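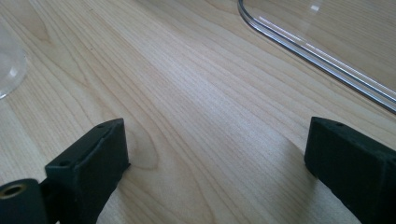
Buscar en la comunidad Buscar

Las texturas aleatorias de bloque muestran costuras al cambiar de chunk
Margaux Moulin, 11 de enero de 2019
Lectura: 2 min

Mantengo el paquete Closura (32x). Para los tablones de roble uso method=random con 73 variantes y weights en el .properties. En el mundo de pruebas, a partir de x=2000, el patrón se repite en franjas paralelas al eje Z. En el log solo sale un aviso de la línea 2632, que corresponde a otro bloque. ¿Es un límite del método o un error mío?

2 respuestas

Hervieu
Revisa weights. Si la lista tiene menos valores que tiles, el resto no recibe el peso que esperas y unas pocas variantes dominan. Quita la línea entera, recarga los recursos y compara en las mismas coordenadas. Si las franjas desaparecen, eran los pesos. Comprueba también symmetry: con symmetry=opposite las caras opuestas comparten textura y en suelos y techos se nota. Para madera suelo usar method=repeat con width=4 y height=4, dibujando la veta continua entre las 16 piezas. Se repite igual, pero sin cortes.

Bita
a mi me pasaba con el Diline, borré la carpeta ctm y la volví a copiar y ya. prueba sin shaders tambien

Margaux Moulin
Eran los pesos, faltaban valores al final de la lista. El aviso de la 2632 sigue saliendo, abriré otro hilo.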